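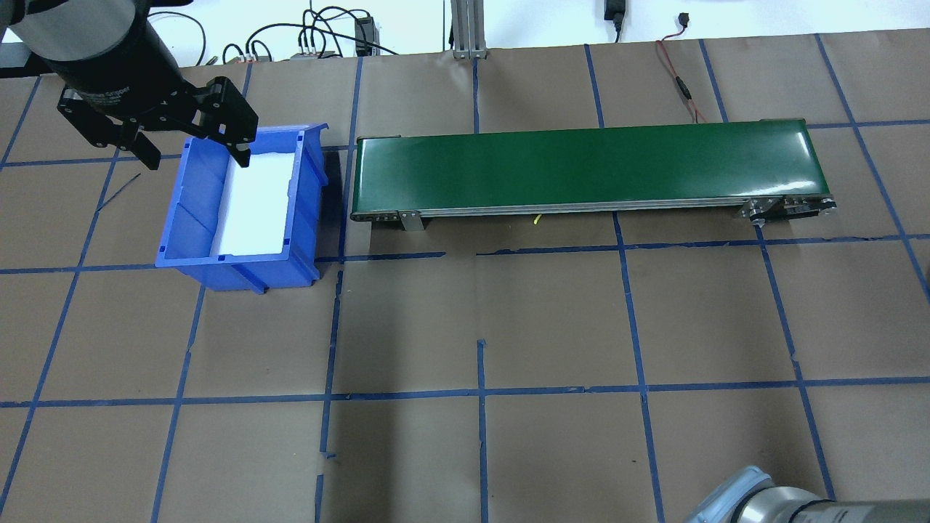 Every autumn somebody on the parents' side asks why the robotics club spends half a term on sorting. Picking a thing out of a bin, putting it on a belt, doing it again. Not exciting, they say. Where are the walking ones, the ones that fight? I think sorting is the best thing a school club can do and I'd drop the battle robots tomorrow. Look at our table. Brown paper, blue tape laid out in a grid that's a bit wonky where the strips meet, a green belt, a blue parts bin with the gripper open over the rim. Any pupil can walk up to that and see what the job is. And then find out how hard it is.

Because it is hard. The Gernport heat last year gave teams 8 minutes to move as many parts as they could and most of ours went on one corner of one bin. The arm kept going for the same spot. Our lot had written the whole program round a bin that sat dead straight. Well bins don't. Somebody leans on the table, the thing shifts a finger's width, and there goes your lunch hour.

That's the lesson, for me. Measure it again. Write down where you put it. You can't shout at an arm, it does what you told it – which is a rotten feeling at thirteen and a very useful one.

Now the money. We spent £357 on the club last year, not counting the arm, and more than 70 pounds of that was entry fees. Tape and paper cost next to nothing. The Nokix kit that the competition people keep pushing comes with a printed mat, moulded trays, every position already marked out, code half written. Lovely stuff. Pupils finish it in an afternoon and have learnt to open a box. I'd rather they were on there knees with a tape measure arguing about what counts as square.

I know the other side of it. Praltlow went the kit route and they score better than us, they beat us by 44 points in the spring and fair play to them. Parents like a cup in the cabinet. The Navaratnam grant form has a space for "results achieved" and no space at all for "worked out why the gripper was always a bit left". So clubs buy the kit, fill in the form, get the grant, buy another kit. Round it goes.

What would I change? Small things. Let the judges move the bin between rounds, same for everyone. Give marks for the log book, proper marks, not a sticker. Make teams lay thier own grid on the day, one roll of tape each. Scores would drop to begin with, ours included. Fine.

Entries close in November and we've said yes again. Same belt, more tape. If the rules come back unchanged I'll be writing to them, and I'd like a few other clubs to put their names on the letter.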